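Play dishes for a four-year-old – which set?
Forum > Kids' Room > Toys

plumgate
September 15, 2020
Looking at the Finora set or the Clendard one. We want plates, a bowl, a mug and a few pieces of fake food. Mostly for practicing setting the table.

rowdy_spoon
Get Clendard. The Finora plates are too small and ours slid all over the table.

tam3513
Disagree. We've had Finora for nearly 5 years and I never noticed any sliding. The Clendard bowls don't stack, so they take up a whole shelf.

rowdy_spoon
Stacking isn't a big deal with one bowl.

kettleback
I'd skip the matched sets. Ours is mixed and the different colors help – "put the strawberry on the green plate" is a whole game here. The big plate gets used the most.

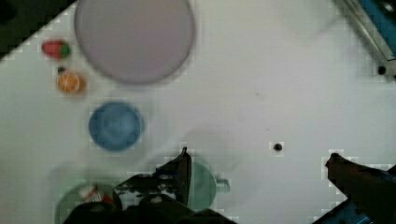 Play food and dishes on the white table, blue bowl in the middle of the game

plumgate
Is the fruit sold separately?

kettleback
Yes, I got it loose. Check for small parts like stems if you have a younger one too.

tam3513
I'd still buy the set. Loose pieces cost more in the end.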